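About Jaltero

Home
About us
Surveys
Records
Contact

Jaltero surveys caves and disused stone mines and keeps the records that come out of that work. The company was set up by Masanobu Aoki, a land surveyor, and Mayu Onishi, a geologist. It has a permanent staff of seven.

Most of our clients own or manage land with a known cave entrance on it. They need a plan, a set of cross-sections and a written note on access, water levels and loose rock. Show caves also ask us to check path gradients and headroom before a new route is opened to visitors.

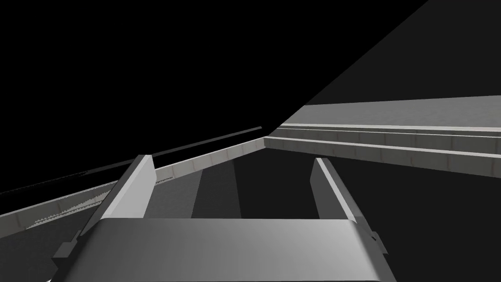

Two-fingered gripper with curved palm plate, computer render.

Survey legs are measured with a laser distance meter and a compass with clinometer. Each leg is read in both directions, and the two readings are compared before the party moves on. Loops are closed on site where the passage allows it. Errors above the agreed limit are re-measured and are not spread across the loop.

The longest system on our books is Lurnon, with 1,896 metres of mapped passage. Kikuchi, in the same limestone, stands at 1,252 metres and is resurveyed each February, when the bats are left undisturbed in the upper chamber and only the lower series is entered.

Drawings are supplied on paper and as files. Copies are held in the Ellov store for the owner's use and are released to third parties only with the owner's written consent.

Page last revised 2 August 2018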